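Stuck zipper and musty smell in a kid's school backpack -- can it be washed?

Posted in Cleaning and Laundry by Cadi Voyle

My daughter has had the same pink backpack for two school years and would like a third out of it. The fabric is fine. I have two problems with it and would like to fix both before school starts back.

First, the zipper on the main compartment is stiff. It moves, but it catches in the same spot every time, usually when she is in a hurry. Second, there is a sour smell inside. I think a carton of milk leaked into it in May and I didn't find out until later. I wiped it with dish soap and left it open on the porch for a few days. The smell went away and then came back when the weather turned humid.
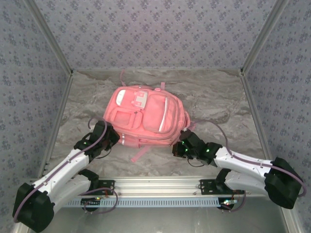
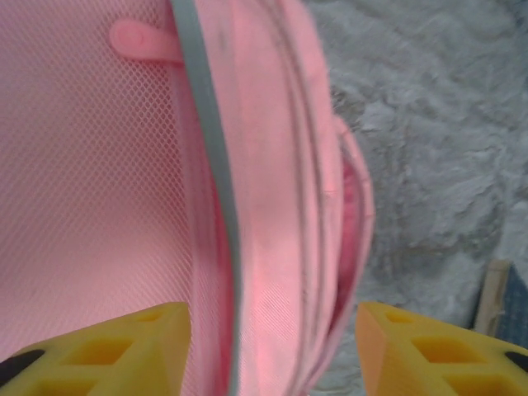 The backpack, whole and close up

The care label was cut out long ago, so I don't know what it said. The inside is lined with mesh and I can't tell what is behind it. Can I put this in the washing machine? Mine is a front loader. If not, what is the best way to get at the smell? And is there anything I can do about the zipper myself, or does it need a repair shop? The nearest one I know of is Foulkes, almost 40 minutes away, and they want $14 just to look at it.

I'd like to avoid buying a new one if I can. She is attached to it.

Thanks,
Cadi

Heriberto Figueroa
Member, 1,974 posts

I would wash it by hand. A machine might be all right, but without the label you don't know whether there is cardboard in the back panel or the bottom. A lot of school bags have a stiffener made of pressed board, and once that gets soaked it never goes flat again. Bend the back panel gently. If it creases and stays creased, it could be board. If it springs back, it is more likely plastic or foam. That isn't a perfect test, and it's one more reason to go with the bathtub.

What I do with my kids' bags:

Empty every pocket and turn the bag upside down outside. Shake it hard. Run the vacuum crevice tool along the bottom seams, where the crumbs and pencil shavings end up.

Leave all the zippers open.

Fill the tub with a few inches of cool or lukewarm water. Hot water can set a milk stain and may make the color run. Dab a wet white cloth somewhere out of sight first to see if any dye comes off.

Add a small amount of an enzyme laundry detergent. The enzymes are what you want for milk. Dish soap cuts the fat but leaves some of the protein behind, and that would explain why it smelled again in damp weather. Check the bottle for the word "protease" or just "enzymes."

If you think there is board in it, don't soak it. Sponge the detergent on the lining only, let it sit, and blot it off with clean water several times. If you're satisfied there isn't, push the bag under and let it sit for half an hour. Go over the inside with a soft brush, and use an old toothbrush for the corners. Don't scrub mesh hard. It snags, and after that every pencil finds the hole.

Rinse until the water is clear, then rinse once more. Leftover detergent attracts dirt and can get sticky.

Press the water out with a towel. Don't wring it. Hang it upside down with everything open, in the shade if you can, as direct sun fades light colors. Mine take a full day outside and two days indoors. Point a fan at it if you have one. If the padding stays damp you will have a second smell on top of the first one.

If there is still some odor when it's dry, mix one part white vinegar with one part water, mist the inside lightly, and let it dry again. The vinegar smell goes off in a day or so. Baking soda works too but it is a pain to get out of mesh.

For the zipper, look closely at the spot where it catches before you put anything on it. It is usually one of three things: a thread or a bit of lining in the slider, dirt in the teeth, or a bent tooth. Threads can be snipped with nail scissors. Dirt will come out with the toothbrush while you're washing. After it dries, rub a plain candle stub or a bar of soap along both sides of the teeth and run the slider back and forth ten times or so. Wipe off the extra. I would stay away from cooking oil and from spray lubricants, as they stain fabric and pick up lint.

I wouldn't pay for a repair until you've tried that.

Bleddyn Phillips
New member

just throw it in the machine. I've washed ours on delicate at least five times inside a pillowcase and nothing has happened to it. cold water, low spin. don't put it in the dryer though

Ifeanyi Obi
Member, 70 posts

Heriberto covered the washing. I only have something to add about the zipper.

If it still catches after it has been cleaned and waxed, the slider may be worn. On a coil zipper (the kind where the teeth look like a thin plastic spiral) the slider spreads open a little over time and stops gripping evenly. You can close it up with small pliers. Put the slider at the start of the zipper, squeeze one side very slightly, then the other side the same amount, and try it. Do this in small steps. Too much pressure and it will crack or lock up, and then you do need the shop.

Pencil graphite also works in place of wax, but on pink fabric I'd use the candle. Graphite leaves a gray line.

Replacement sliders are cheap. There is normally a size number stamped on the back of the old one, so take a look before you order anything.

Cadi Voyle
Original poster

Thank you all. I did the bend test and the back springs right up, so I'm going with the tub and the enzyme detergent. Bleddyn, I believe you, but I'm not brave enough.

The thing in the zipper was a thread from the lining, wound around pretty tight. I got most of it out with tweezers and it's already better. I'll do the candle after it's washed and dried.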